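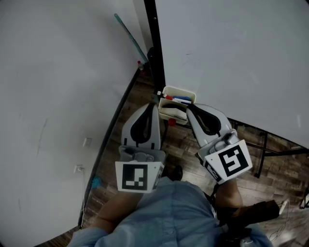

Section 8: Pen tray, pens and cleaning kit
Endeck whiteboards, free-standing and wall models

Print this page | E-mail this page

Do this section after the boards are up and the feet locked. Boards still wobbling? Go back to section 7.

8.1 Fitting the tray

1. Wipe the bottom rail of the board. Dry cloth, no spray yet.
2. Peel the backing off both tray strips. Don't touch the sticky side.
3. Hold the tray level, 18 mm in from the corner. Press hard, count to thirty.
4. Leave it empty overnight. Pens in too soon and the strips creep.

Note: left-handed users may want the tray at the other end. Same steps, mirror it.

CAUTION: strips are single use. Pulled off once, bin them and order more (part 566, pack of 8).

8.2 Loading the pens

1. Check every pen says dry-wipe. Permanent ones go in a drawer in another room.
2. Click each cap on till it stops.
3. Lay pens flat, never tip up. Tip up dries them out.
4. Keep reds and blues mixed or sorted, up to you, but don't pile them so high they roll off.
5. Look on the floor for stray caps before moving any board. A cap under a foot will mark a wood floor and can crack the foot aswell.

Note: Stalside trays are shallower. Same pens fit, just fewer.

8.3 First clean

1. Draw a small test line in a bottom corner. Wait a minute. Wipe.
2. Line gone: carry on. Line ghosting: small squirt of Cabrera board fluid on a cloth, wipe side to side, then dry off.
3. Scuffs low down come from shoes and chair backs. Damp cloth first, fluid only if that fails.
4. Cap the fluid and stand the bottle well away from the walkway. It tips easy.

CAUTION: fluid on a wood floor gets slippery and can dull the varnish. Mop up staight away.
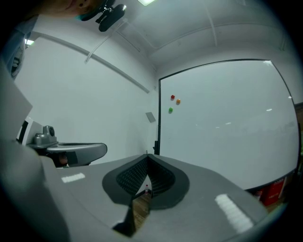

Can I use ordinary glass cleaner when the fluid runs out?

Once or twice is fine, on a cloth and wiped dry after. Used every day it strips the coating and pens start to stain.

8.4 Spares

Tray with strips: part 118
Strips only: part 566
Fluid: any Preden stockist

Next: section 9, moving the boards.

3 comments | 12 shares

Contact Preden support | © Preden | Back to top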